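I'd been emailing with Tươi Tạ for weeks about her assembly boards before we finally sat down over coffee, and she had opinions before I'd even got my coat off. "People think a peg is a peg," she said. "Oh, you have no idea!"
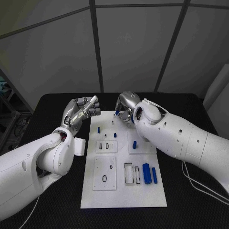

Drerkness, September

Tươi designs peg-and-hole boards for a little workshop called Gero - white boards, small blue pegs, tiny pins you'd lose in a carpet in a heartbeat. She got into it through jigsaw repair (yes, people pay for that) and made her first board on her kitchen counter.

"It was awful," she told me, laughing. "Every hole was a hair too tight. I sanded for 2 evenings and then threw it in the garage."

The current layout is called the MacLeod, after the street she lived on back then. I asked how many pegs she's made over the years and she groaned. "I stopped at 1,000. I have a jar with 700 rejects in it. My sister wants them for a mosaic."

Why blue? I figured there'd be some grand theory. "I like blue," she said. "And on white you can find it again when you put it down." 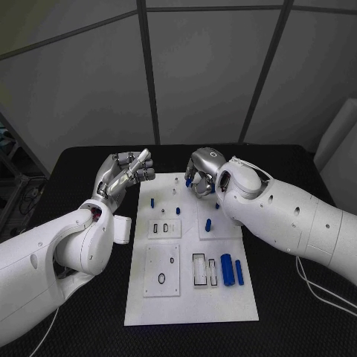

The slots are what she really wanted to talk about, though. A round hole is friendly, she says - you can come at it any way you please. Give the opening one flat side, like a D, and suddenly you have to turn the piece until it agrees with you.

"I drew that one 132 times," she said. "Tiny changes, the corners mostly. My old boss at Tinari would have stopped me at ten."

She's working on a smaller board now, with the plates closer together, and she isn't sure she likes it yet. "Ask me when it's warmer," she said, and went to get us more coffee.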